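March 2022, Grondurham

Spent the session on containers again. The chore is the dullest one on Elias's list: go up to a rounded vessel, get the fingers over the rim, lift it, put it on the shelf. He does it himself in 2 seconds while talking. Our best policy took 40 this morning and let go early on 10 of the 17 tries.

I think the trouble is mostly in the last stretch. From farther off the rim is an easy target. Close in, the view is all wall and shadow, and the glossy inside throws back a reflection with bits of pink in it that has no business being treated as an object.

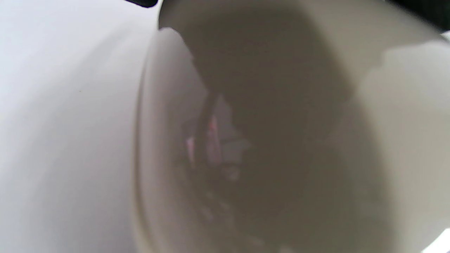

Photo: Beca Gwynne / Starnby

No sharp edge anywhere in that, and a dark shadow down the middle of the container. A person would have stopped looking by this point and gone by touch. We have no touch sensing on the fingers — Fokwood quoted for it, and I have not answered them.

Elias asked whether he will have one doing the dishes at home before he retires. I said plates perhaps, in a rack, under fixed light. Mixed crockery in a sink, no.

Tomorrow: lower the approach speed, mask the highlights, rerun the same set. Call Sjöberg about the spare wrist mount.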